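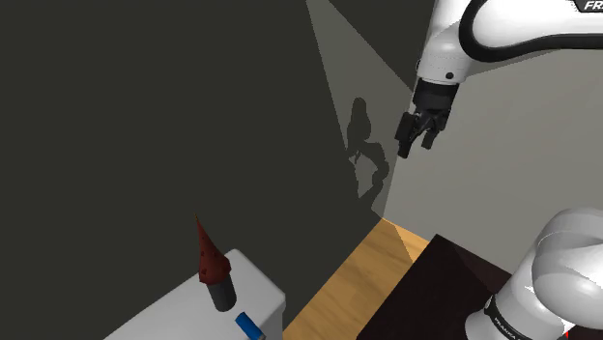

Chapter 7
Evaluating Commercial Simulation Kits for Household Manipulation

7.1 Scope of the chapter

The preceding chapters treated kinematics, grasp planning and contact modelling as separate topics. A purchaser of a commercial simulation kit meets all of them at once, bundled behind a licence agreement and a product sheet. This chapter sets out a method for reviewing such a kit before it is adopted for teaching or laboratory work. The kit used throughout is Fliramier, supplied by Skorkulis and distributed with a set of furnished interior scenes, an arm model, a parallel gripper model and a task editor.

Readers should have completed the exercises on frame transformations in Chapter 4. Familiarity with at least one physics engine is assumed. Access to Fliramier is helpful but not required; the procedure applies with minor changes to any kit that permits object import and scripted resets.

The version reviewed is the release of 2021-06-16. A maintenance release issued the following September altered the installer and the colour management settings but left the contact solver unchanged. Results obtained on either version may be compared directly.

7.2 What is supplied

Fliramier is sold in 2 licence tiers. The teaching tier limits each installation to 16 parallel environments and omits the batch renderer. The research tier removes both restrictions. Scene files are interchangeable between tiers, so a task authored by an instructor on the research tier will open on a student machine without conversion.

The object library is licensed separately under the name Skasteo. Each Skasteo asset consists of a visual mesh, a collision mesh, a mass, a centre of mass and a pair of friction coefficients. The visual and collision meshes are distinct files, and the reviewer should inspect both. A visual mesh may carry fine surface relief that the collision mesh replaces with a smooth hull. In that case the gripper closes on the hull, and any relief visible in the render has no effect on the forces computed at the fingers.
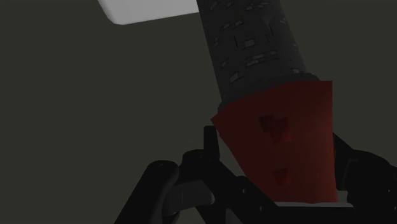 The discrepancy is most pronounced for objects of stepped diameter. Where a sleeve or collar surrounds part of a cylinder, a single convex hull fills the step and enlarges the narrower section. A grasp planned on the visual mesh will then register contact early, and the fingers will stop short of the drawn surface. Skasteo provides a decomposed collision mesh for certain assets, selected by a flag in the asset file. The flag is off by default. The reviewer should record which setting was used, as the two give different grasp widths for the same commanded motion.

Friction is specified per asset and combined at the contact by geometric mean. The manual does not state this. It can be verified by placing a block on an inclined plane and increasing the angle until slip is observed.

7.3 Scene density and clearance

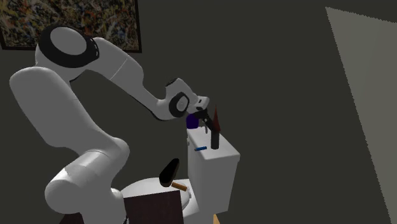 Product sheets commonly demonstrate a gripper above a single object on a bare table. Domestic surfaces are seldom so accommodating, and a kit should be assessed on supports that are small, raised and shared by several items. A toilet tank lid is a useful test surface. With a tall red cone, a short black cylinder and a blue stick-like item all resting on the lid, the approach of the fingers is constrained by neighbouring objects as well as by the target, and the planner must account for the arm links passing close to the bowl. Collision margins that are satisfactory on an open bench may leave no feasible path in such an arrangement.

The Corrigan clearance test, used in the exercises at the end of this chapter, addresses this case. A target is placed on a support with its neighbours at fixed spacing. The planner is queried for 1000 randomized starting configurations, and the proportion returning a collision-free path is recorded. The spacing is then reduced and the query repeated. A complete run requires roughly 2 hours on the teaching tier.

Two precautions apply. The random seed must be logged with each run, and the collision margin must be held constant across all spacings. Fliramier resets the margin to its default value whenever a scene is reloaded, so it should be set in the reset script and not in the editor panel.

7.4 Organization of the remaining sections

Section 7.5 develops the measurement of contact fidelity, beginning with static grasps. Section 7.6 covers rendering and its influence on vision-based policies, including the treatment of cast shadows. Section 7.7 examines licence terms and the cost of maintaining a scene library over several teaching years. Problem sets follow Section 7.7, and worked solutions to the odd-numbered problems are given in Appendix C.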